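3. Drying, Stacking and Putting Away: Drinking Vessels in Shared Kitchens

3.1 Setting and approach

The observations reported in this section come from the shared kitchens of two residential buildings, Ponier and Vrettos. Both were fitted out to the same plan, with a single sink, one length of worktop beside it and a wall cupboard above. Neither kitchen has a dishwasher. Residents bring their own cups and glasses, and these mix freely with what earlier residents left behind. The result is a stock of vessels with very few matching pairs.

We kept a log of 251 episodes in which at least one vessel was washed and left to drain. An episode began when the first item was set down after washing and ended when the last item from that wash had been taken away, whether to the cupboard, to a bedroom or straight back into use. Episodes were logged by residents on a paper sheet fixed inside the cupboard door. The sheet asked for the kind of vessel, the place it was set down, the way up it was set down, and the next place it went. A space for remarks was left at the foot, and a good deal of what follows depends on those remarks.

The earlier part of the study (Section 2) dealt with plates and bowls, for which the drying rack works much as its makers intend. A plate goes into a slot on its edge and there is little else to decide. Cups and glasses are a different matter. A rack with upright prongs gives them no obvious place, and residents have to settle each time how a round, hollow thing is to rest on a set of wires. Figure 1 shows the sort of rack in question with a mixed load of drinking vessels.
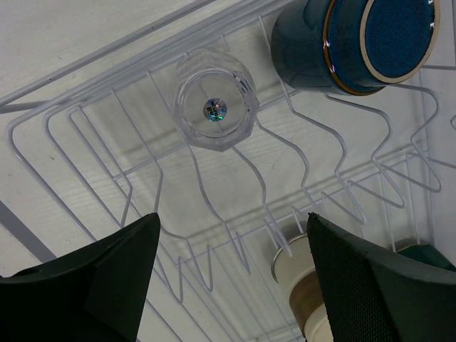 Reading time for this section: 8 minutes

Figure 1. Drinking vessels on a coated wire rack. The glass tumbler is upside down, and the mug lies on its side.

3.2 Ways of setting down

Three positions account for nearly all the entries in the log. The first is upside down, with the mouth of the vessel resting on the wires and the base in the air. The second is on the side, with the wall of the vessel lying along or across the prongs. The third we call wedged: the vessel is pushed between wires until it is held, at whatever angle results. A fourth position, right way up, was recorded mostly for items set down on the worktop itself once the rack was full.

Glass tumblers were nearly always placed upside down. Residents gave drainage as the main reason, but several also wrote that they did not like a glass to touch anything at the side. A tumbler with a heavy base is top-heavy when inverted, and on a zigzag row of prongs it may have only two or three points of contact. Even so, remarks about glasses falling over were rare. Residents seem to place a glass more slowly than a mug, and they will move a mug to make room for one.

Mugs were more varied. The handle matters here. A mug with a large handle cannot easily be turned upside down between two rows of prongs, and it tends to roll until the handle meets a wire. Some residents used this on purpose and hooked the handle over the top rail. Others let the mug lie wherever it stopped. A mug on its side drains well enough if the mouth points slightly down, but if it points up, water collects in the curve of the wall and is found later by whoever picks it up. This was the most common complaint on the sheets from Ponier.

Cups without handles were the vessels most often wedged. They are narrow enough to go between wires and, being tapered, they hold themselves in place once pushed down. Residents at Vrettos wrote that a wedged cup was safe from knocks but awkward to get out with one hand, as the rack lifted with it.

The underside of glazed ware deserves a mention. Many mugs have an unglazed area on the base, and this stays damp after the glazed parts have dried. When such a mug is put away the right way up on a painted shelf, it leaves a ring. The cupboard shelves in both kitchens are marked in this way. A mug that dries upside down or on its side has its base in the open air and gives less trouble. Residents who had noticed the rings tended to wipe the base with a cloth before putting the mug away; those who had not noticed them did not.

Labels are a smaller point. Some glasses in daily use still carry a maker's or seller's sticker on the base. These last through many washes, and residents did not regard them as dirt. Two entries mention them, both as a means of telling one plain glass from another.

3.3 The crowded rack

A rack that already holds dishes changes how the next person behaves. When it was less than half full, new items went to the nearest free place. Past that point, residents began to rearrange. They pushed plates together, turned mugs so that the handles faced one way and moved small items to the corners. Rearranging was done almost wholly by people who had their own items to add. Those who came to the kitchen only to fill a kettle left the rack as it was.

Nesting, where one cup is placed partly inside another, was recorded now and then on the rack and much more often in the cupboard. On the rack it defeats the purpose, as the inner wall of the lower cup cannot dry. In the cupboard it saves space but makes the upper cup hard to free if the two are close in size. Faceted cups did better in this respect than smooth ones, according to the remarks, because they leave small gaps where the flat parts meet the curve of the neighbour and do not grip so tightly.

A second rack, of the folding type sold as the Vitover, was lent to Vrettos for part of the study. It has closer wires and a shallow upper tier meant for cups. Residents used the upper tier for cutlery and sponges, and continued to place cups among the plates below. When asked on the sheet why, most left the space blank. One wrote that the tier was too low to see into. The rack was withdrawn in September and the entries made while it was in use are not included in the total given above.

3.4 From rack to surface

Vessels rarely went straight from rack to cupboard. In most episodes there was a stop in between, on a table, a shelf or a stretch of worktop away from the sink. We had not planned to log this stop and added a line for it once the first sheets came back. The stop serves several ends at once. It clears the rack for the next wash, it lets the last of the damp go, and it puts the cups where they will be wanted again. It also allows a resident to finish the job of emptying the rack without deciding where each item belongs, and in a kitchen with so many odd cups that decision can be a nuisance.

The way up often changes at this point. A cup that was inverted on the wires is commonly turned over when it reaches the flat surface. Residents who left cups upside down on a flat surface gave dust as the reason. Those who turned them over spoke of the trapped air and the smell it leaves, or said only that a cup should stand on its foot. Both habits were found in both buildings, and on one sheet from Ponier the two sides carried on an argument down the margin over most of a week. It stopped on the Wednesday, when the sheet was changed.

Cups set down together are usually set down touching, or very nearly so. Residents carry two at a time, one in each hand or both hooked on the fingers of one, and put them down as a pair without moving them apart. Large and small vessels end up side by side in this way even where there is plenty of space. Over several trips the pairs build up into a loose row along the back of the surface, leaving the front clear for use. 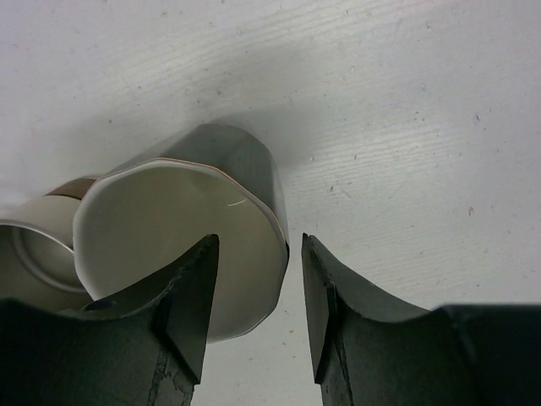 It was put to us by one resident of Vrettos that we had the whole matter the wrong way round, and that the cups on the side were the proper store while the cupboard was only for things people had given up using. She said she had not opened the cupboard for a mug since moving in, and that anything she wanted was either on the rack or next to it. If the rack were taken away, she added, the household would manage for a day or two, but if the table were taken away there would be cups on the floor by the evening.

Her account fits a good part of the log. At Vrettos the cupboard was named as the next place in only 50 episodes, and several of these were followed by a remark that the item had been moved there to make room for cooking. Ponier used its cupboard more, though the sheets suggest this was partly the work of a few people who cleared up after everyone at the end of the day. We would not want to draw a firm line between the buildings on this basis.

3.5 Limits of the log

The log depends on residents choosing to write. Breakages are almost certainly under-reported, as a person who has just broken a cup belonging to someone else has little wish to record it. Episodes late at night are thin on the sheets, though a rack found full in the morning shows that washing was done. The sheet also treats every vessel in a wash alike, so that an episode with one glass and an episode with nine mugs carry the same weight in the totals.

The stock of vessels was not fixed. Cups came and went with visitors, and the Brulora mugs supplied when the buildings opened have largely disappeared into bedrooms. We made no attempt to trace them. Travel cups with lids were left out of the log altogether, as their lids, seals and bodies were often dried in separate places and could not be matched afterwards. They are taken up briefly in Section 4, together with bottles and flasks, where the question of how to dry a narrow neck on a rack meant for plates comes up again.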